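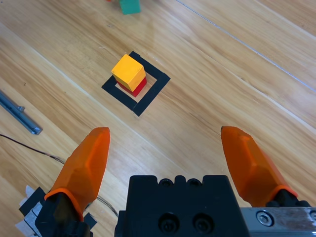 Black tape square on a wooden surface

So you've picked a template for your course site, and now you need a page that lists all your classes without you typing every one of them in by hand. I put this off for ages on my own site (I was copying and pasting the same block over and over, which got old fast). I use Wandero as my site builder with the Daza theme, but most builders with a content collection work much the same way.

First, make the collection. In Wandero go to Content, then New Collection, and call it Courses. Add fields for title, short description, start date, price and cover picture. Keep the description field to 100 characters! I let mine run long at first and the cards came out all different heights.

Next, add two or three courses by hand. Don't import your whole list yet. If you've named a field wrong you'll want to find out now, and renaming is easy while there are only a couple of entries.

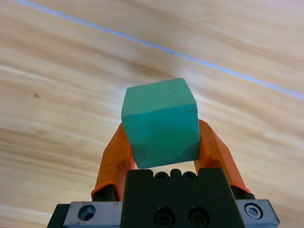

Now open a blank page and drop in a Collection List. Point it at Courses, then drag each field into the card: cover on top, title under it, then the date and price on one line. Set the gap between cards to 18 pixels. The Daza default is tighter than that and looks cramped on a phone.

For the import, save your spreadsheet as a CSV and match the columns one by one. My file came out of Cirnby, our old booking tool, and it had dates in a format Wandero didn't like, so every December class landed with an empty start date. I fixed the column in the spreadsheet and imported again with "Replace existing" ticked.

Last bit: sorting. Click the list, choose Sort by start date, oldest first, and add a filter so anything before today drops off. Then publish and check it on your phone as well as your laptop. If the cards still show the old order, clear the page cache under Settings and reload.

I'll do the sign-up form in the next post, using the Undano plugin.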